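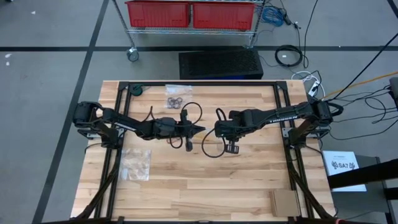 Eirini Sarantis would rather see the money go to a second packing table and two more people on it. She said so when the plan was first read out, and she asked that her view go into any public notice about it. It is a fair view, and the company has not found a good answer to it yet.

4/28/23
By Lacey Lightfoot, Lolton

LOLTON SETS LIMITS ON ROBOT SPENDING, WILL PAY FOR A TRIAL FIRST

Lolton, which packs small parts and craft supplies for other sellers, said it will not sign a purchase order for two-armed robot benches this year. It will pay for a trial of 900 working hours instead, on two benches, and decide after that.

The company had been expected to buy. Its draft budget, written last fall, had a line for a full row of benches and very little for anything else. That line has been taken out.

"The quote covered arms, a table and a frame," said Gheorghița Nedelcu, who wrote the new budget. "It did not cover the person who sets out the bags, the floor space, the spare fingers, or the hours we lose each time we change what goes in the bag. I added those in and the payback date moved so far out that I stopped trusting it."

Most of the doubt is over soft goods. Sales talks tend to dwell on boxes and blocks, which hold their shape. Lolton's orders are full of thin plastic, string, cord and cloth, and a bag that opened easily one time may cling shut the next. The company has asked every bidder to quote a rate for its own goods, in its own bags, with the restarts counted against the clock. 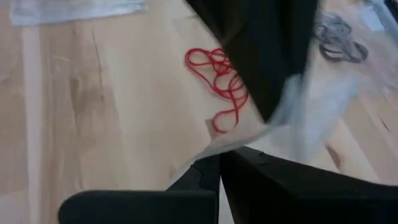 Two firms, Sutent and Mocanu, have agreed to those terms. A third bidder offered a rate based on its own sample parts and was dropped from the list.

Under the trial rules, a bag counts as packed when it holds the right parts and is closed. If a worker has to step in, the bag is logged as hand work and the worker's time is charged to the bench. Each bench must also run one block of 370 bags with no change to the setup, followed by a second block with a different item. Lolton will publish the second result next to the first. It expects the second to be worse and would like to know by how much.

Mircea Hodoroagă, who runs the packing floor, was asked whether he thinks the benches will pass.

"I think they'll pass on some items and cost us money on the rest," he said. "My worry is that we buy for the good items and then feel we have to push everything through, so the machine looks busy. We did that with the label printer."
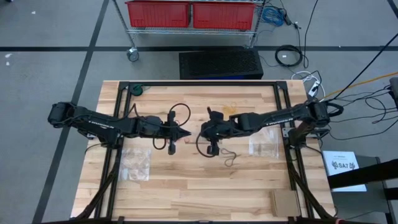 The budget also sets money aside for things that seldom show up in a quote. These include power and network runs, cable covers for the floor, a lockable cabinet for spares, and training for both shifts. Leasing is still open. Lolton has ruled out any contract with a fee per bag, and any contract that runs past the life of the warranty.

No jobs are being cut to fund the trial, and none of the savings forecasts in the old draft have been kept. Results are due in June of next year. If neither bidder meets the rate it quoted, the money goes back to the general budget, where Sarantis has already put in a request for the table.

Press contact: Lacey Lightfoot, Lolton Press Desk
© 2023 Lolton. All rights reserved. | Back to top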